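Forum › Küche & Tisch › Gedeckter Tisch
Thema: Untersetzer mit Donut-Motiv, ja oder nein?

Awuor_R
Hallo zusammen, ich brauche mal eure Meinung, bevor ich mich hier weiter im Kreis drehe. Meine Schwester zieht im Mai um und bekommt von mir ein kleines Paket für die neue Küche (Geschirrtücher, Salz, das Übliche). Dazu wollte ich Untersetzer legen, und jetzt hab ich mich in so runde Dinger mit Schoko-Donut verguckt. Streusel, Zuckerguss, alles drauf! Mein Mann meint, das sei was fürs Kinderzimmer. Was sagt ihr?

Lovely Lagman
Nehmen!!! Ich hab Zitronenscheiben und freu mich jeden Morgen drüber. Erwachsen ist man doch den ganzen Tag schon im Büro.

faraji_o
Ich bin da beim Mann, sorry. Bedruckte Untersetzer sehen zwei Wochen nett aus, dann stellt einer die heiße Teekanne drauf und das Motiv wird stumpf. Wir haben seit Jahren einfache aus Filz, grau, fertig. Kann man waschen und es guckt einen kein Gebäck an.

Lovely Lagman
@faraji_o Filz saugt sich aber voll und klebt dann unten am Glas. Wenn du das hochhebst, kommt der halbe Untersetzer mit und fällt dir in den Schoß. Mir mehrfach passiert, immer bei Besuch.

faraji_o
Dann ist das Glas zu nass ;-) Nein, im Ernst, kommt auf die Dicke an. Die dünnen taugen nichts, unter 2 Millimetern würde ich gar nicht kaufen.

J.Muriithi
Awuor, woraus sind die denn? Kork mit Folie drüber wellt sich gern am Rand, Keramik ist schwer und klackert. Ich hatte mal welche von Kokex, da war unten Kork und oben was Glattes, die haben lange gehalten. Das Motiv ist doch Geschmackssache, und wenn die Schwester Donuts mag, wo ist das Problem?

Awuor_R
Material stand leider nicht dabei, ich hab sie bei Penduditz im Regal gesehen und bin erst mal mit einem einzelnen nach Hause, zum Gucken. Und ja, sie mag Donuts. SEHR. Am Tisch gefällt er mir fast noch besser als im Laden, wir haben ja helles Holz und das Braun sticht da richtig schön raus. Faraji, die Teekanne kommt bei ihr auf ein Brett, die trinkt sowieso nur kalten Kaffee.

akinyi.m
Misch mich mal ein: ich würde nicht alle gleich nehmen. Einen Satz mit sechs identischen Donuts finde ich langweilig, und nachher weiß keiner mehr, welches Glas seins war. Gibt es die auch in Rosa oder mit weißem Guss? Gemischt sähe das auf dem Tisch aus wie eine Schachtel vom Bäcker.

faraji_o
Jetzt wird's ja immer schlimmer :-D

Awuor_R
@akinyi.m Rosa hab ich nicht gesehen, ich frag aber nach. Bei dem Schoko-Donut gefallen mir vor allem die bunten Streusel und der schmale weiße Rand außen rum, das macht ihn ein bisschen ordentlicher. Foto häng ich an, dann könnt ihr selber urteilen.

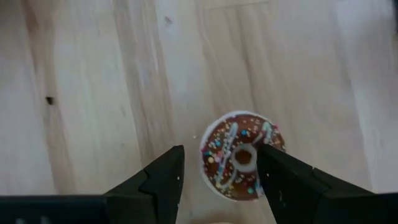
J.Muriithi
Re: Untersetzer mit Donut-Motiv, ja oder nein?
Ach, der ist doch hübsch! Kauf die.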